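Household Tips: Hanging, Hooking and Storing Items With Curved Handles

Many articles in the kitchen and workshop are made with a curved handle, loop or band, and most are stored without regard to it. Baskets, buckets, colanders and watering cans are stacked one inside another until the handles bend or crack. The following guidance has been prepared for residents and staff of the Gernon housing service and applies equally to private homes.

Sorting before storing

Empty the shelf or cupboard completely before beginning. Separate items with rigid handles from those with handles that swing or fold. Rigid handles may be hung with confidence, provided the item is empty. Swinging handles should be examined at both joints, where wear appears first. An item with a loose joint is to be repaired or set aside — it should not be returned to a hook above head height.

Choosing a hook

A hook should be wider than the handle it carries. Narrow wire hooks press into plastic and leave a permanent mark, particularly in warm rooms. The Casik rail, fitted in most of our utility rooms, accepts broad hooks and may be loaded to 12 pounds per hook. Screws should be driven into a stud or a suitable wall anchor. Adhesive hooks are acceptable for light articles only and are not to be used on freshly painted walls.

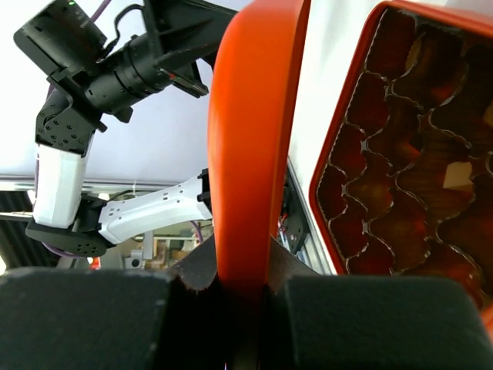

Smooth and glossy handles require further care, as they slide easily when a rail is bumped. A short length of rubber tubing or a strip of foam placed over the hook will hold them in position. Leave at least 2 inches between neighboring items so that one may be lifted down without disturbing the next.

Lifting and carrying

Grasp a curved handle at its highest point, with the fingers closed around it, and keep the load level. Heavy items should be supported from beneath with the other hand. Children should be shown how to set a bucket or basket down before letting go of the handle.

Cleaning

Handles collect grease and are often missed in washing. Wipe them weekly with warm water and a mild dish soap, then dry with a soft cloth. Scouring pads dull a glossy finish and should be avoided. Stubborn residue may be softened under a damp cloth for several minutes.

Replacement hooks may be requested from the Mangundap supply counter under item number 3167. Requests received before noon are normally filled the same day.

Page revised 20 Jul 2023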